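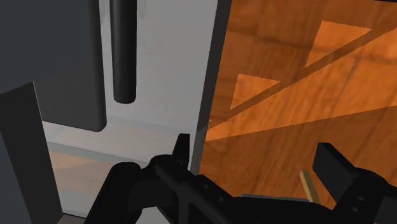 Sim-trained grasp policy, wrist view only: does the wood texture matter?

stisix_dev
Hi all, long post, sorry in advance. I've been training our Miranda policy purely in simulation, and the render up top is what the wrist camera gives it: black gripper, pale panel, orange wood with those shadow triangles. With one fixed wood texture I got 30 successes out of 49 trials. With the grain and lighting randomized on every reset I got 25, on the same seeds. I really expected it to go the other way!

bistico
Lovely write-up, thank you for sharing it. I don't think 49 trials can tell those two apart, though. Run more before you drop the randomization.

surkarport
I'd go further than bistico — you're testing in the same sim you trained in, so of course the fixed texture looks good. My guess is the policy is leaning on those shadow edges. Try moving the light at test time only.

stisix_dev
Fair, though the fixed one also trains a lot faster, and I'm not ready to call that nothing.

bistico
Faster at learning the shadows, maybe :) I'd still want to see the light test.

stisix_dev
Okay, okay. Light test is queued for tonight, 30 new seeds for each policy, and I'll post both.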